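**Gas block or heat network for our building? Vote is in February**

**rianne_l** · 15th January

Good evening all. I am new in this forum and I hope this is the right place. English is my third language, so please be patient with me.

I live in an apartment building with one shared gas boiler in the cellar. Our supply contract ends this winter and the owners must choose. Option one is to fix the gas price again with Gevine for 2 years. Option two is to connect to the heat network that Tanside is building in our street. The connection costs 3,000 euros per apartment, and the boiler then goes out.

My neighbors say gas has become cheap again, so why should we pay. I think this is a dangerous way to calculate, but I can not prove it with numbers. Has somebody here made the same choice?

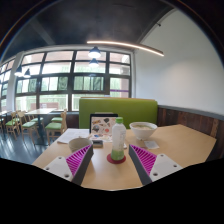 **Replies** (oldest first)

**gsantoro**

Welcome, Rianne. Your English is fine.

I would take the fixed gas price. Tanside is a young company and you would be customer number what? With a network you can never change supplier again. With gas you can sign, wait, and look again when the contract is over. Did they promise in writing that the 3,000 is the final amount? In my street it was first one price, and then came the "internal adaptation works".

Gualtiero

**lieven_vw**

I disagree with Gualtiero, at least partly. He says you can wait, but waiting also has a price. When a network company digs in your street one time, it is cheap to connect. If you come later they open the road again only for you. Ask Tanside what the connection costs after the street is closed. Our building asked this question too late and the difference was painful.

Also, the commodity price is only one part of the bill. Look at the lines for network costs and taxes. These do not go down when the gas market goes down.

**rianne_l**

Thank you both. No, the 3,000 is called an "indicative amount" in the letter. I did not notice this word until now.

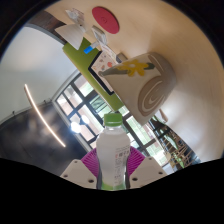

**mdekker**

Rianne, before you compare any offers, find out how much heat the building really uses. I did this for our owners' association with the yearly statements from De Graaf, who reads our meters. What is on the front of an offer is often not what matters, and the rest is printed so badly that it could be the text on that white bottle with the green cap, where I can not read one character. So ask for the full tariff sheet as a normal document and look for three things: the standing charge, the price per unit, and the formula for the yearly increase. The formula is the most important. If the heat price still follows the gas price, then you have paid 3,000 euros and you have the same risk as before.

**gsantoro**

Exactly my point. Many of these networks still run partly on gas in the cold weeks.

**mdekker**

Partly, yes. But "partly" can be very little or almost everything. She should ask for the share in writing. I do not say the network is bad, only that the letter says nothing yet.

**lieven_g**

The other Lieven here – we are not the same person, people always ask.

We connected last year, with a different company, and our costs went up by 100 euros per apartment in the first year. I say this openly because I voted for it. In exchange we have no boiler maintenance and no more saving for a new boiler. For our old one we had an offer of 300 per owner only for the repair of the flue. If you put these things in the table, the network is a little better for us. If you leave them out, gas wins every time, and this is the table that your neighbors are making now.

**gsantoro**

A little better, after how many years? You can not know this after one winter.

**lieven_g**

Correct, I can not know it. You also can not know the gas price after the contract.

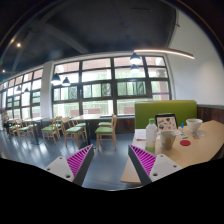

**lieven_vw**

One more subject, because all of us talk only about the source of the heat. How much heat does the building lose? My brother-in-law works for Peko, they do window frames, and he says most buildings order their heat capacity first and renovate later, so they pay for too much capacity. A room with windows in a long row along the back and the left, as in the photo, needs a very different calculation than a small apartment with one window to the yard. If you plan to change glass in the next years, tell Tanside before they fix the connection size. The standing charge often depends on it.

**rianne_l**

We have the original windows in the stairs and on the street side. Nobody has spoken about this in our meetings. I will write to Tanside tomorrow with these questions: final amount, price after the street is closed, formula, share of gas, and connection size. Did I forget something?

**mdekker**

Ask who pays for the removal of the old boiler. And ask who repairs the heat exchanger.

**gsantoro**

And ask Gevine if one year is possible in place of two. I still would choose gas, but a shorter contract would give you time to read the answers.

**rianne_l**

That is a good idea, I will ask them also. I will post the answers here when I have them, before the vote in February.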